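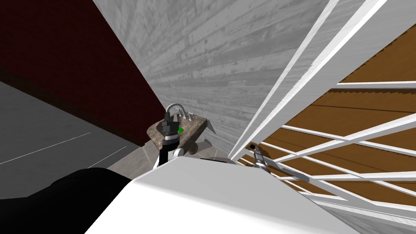
Ulla Nordin
Contributing reviewer, developer tools

07/10/2021

I've had Driden on my work laptop for six weeks now, and I've gone from grumbling at it to keeping it in the dock, so I suppose that tells you where this review is heading. It's a code editor with a debugger, a build runner and a device emulator bolted in, aimed at people who make mobile apps. Version 2 came out in September. I skipped the first one after a colleague's copy ate his settings folder, and I've only given this one a go because our studio's old licence was up.

A bit about what I threw at it. My main project is Bạch, a recipe and shopping list app we look after for a client, and it's a big old thing. There are 1,567 source files in there, a fair few of which I'd be embarrassed to show you, and a build script that three different people have had opinions about. I also used Driden for a small side project of my own, a bus timetable widget, so it got both ends of the scale.

Getting started

The download is large and the installer is slow, but it did at least ask where I wanted the emulator images to go, which saved my poor little system drive. Importing Bạch was less fun. Driden read the project name wrong the first time and turned the accented letter into a question mark in every single menu. Builds worked, but the crash reports were filed under a project called B?ch, and I couldn't search for it. There's a text encoding setting buried in Preferences, under Workspace and then Legacy. Change that before you import anything and you'll be fine.

After that it indexed the lot while I made lunch. The fans on my laptop went mad, mind you.

Editing

I love the editor! It's quick, it doesn't jump about when suggestions load, and the rename tool finally does what I expect — it shows me every place it's going to touch, lets me untick the daft ones, and then gets on with it. I renamed a class that's used in 82 files and had one thing to fix by hand afterwards, a string in a test. In my old editor, Andetti, I'd have set aside the afternoon.

Suggestions are good on the whole. They get a bit keen in layout files, where Driden likes to finish a tag I've not decided on yet, and pressing Escape twice to be left alone gets old. You can turn that down per file type (I did, on day one).

The default colour theme is too pale for me. Comments come out in a grey I can barely read by a window. There are plenty of others to pick from, and your old Andetti themes will import if you rename the file ending first.

Builds and the emulator

Clean builds of Bạch aren't much faster than before. Small changes, though, are miles better. I change a line, press the button, and the app's refreshed in the emulator almost before I've looked across at it. If you spend your days nudging margins and button labels then this alone might sell it to you. It falls over when you change anything in the manifest, and then you need a full rebuild, and the message it gives you is just "Could not apply". Apply what? A few more words there would be nice.

The emulator starts quickly and remembers its window size. You can drag a file onto it, you can fake a poor signal, and you can rotate it without the toolbar vanishing off the side of the screen. The fake location panel is fiddly. I wanted to replay a bus route for my widget and ended up typing in the points one by one, as the import button was greyed out and I never did find out why.

Memory is the sore point. With the editor, one emulator and a browser open, my machine has 6 gigabytes to spare on a good day, and Driden will happily have most of that by teatime. Restarting it helps. I shouldn't have to, really.

Plugins

The choice is thin. Brometti, the version control add-on that half my team swears by, does have a Driden edition, but it's missing the side by side history view and the buttons are all in different places. I've gone back to using the command line for anything complicated. The database viewer is decent and comes built in, so there's one less thing to hunt for. Nothing yet for our ticket system, and the request thread on the forum has been open since before I signed up.

Support

I wrote to them twice. The encoding question got a helpful reply the next morning with the menu path in it. The greyed-out button got an automatic message and then silence.

Price

There's a free edition with no emulator, which would do for learning or for tinkering. The paid one is billed yearly per person and works out a touch cheaper than what we were paying. Watch out for the team plan, because it counts build machines as people, and we nearly got stung by that.

Should you switch?

If you're on Andetti and happy, I'd hold off until the plugins catch up. If you're starting something new, or your builds are driving you up the wall, download the trial and put your biggest, ugliest project through it. I'm staying put. My next job is to talk the rest of the studio round, starting with the ones who won't give up their Brometti history view.

Good: renaming, quick refresh, emulator start-up, built-in database viewer
Not so good: memory use, vague error messages, few plugins, that grey

Tested with version 2 on a work laptop, paid edition, licence bought by the studio.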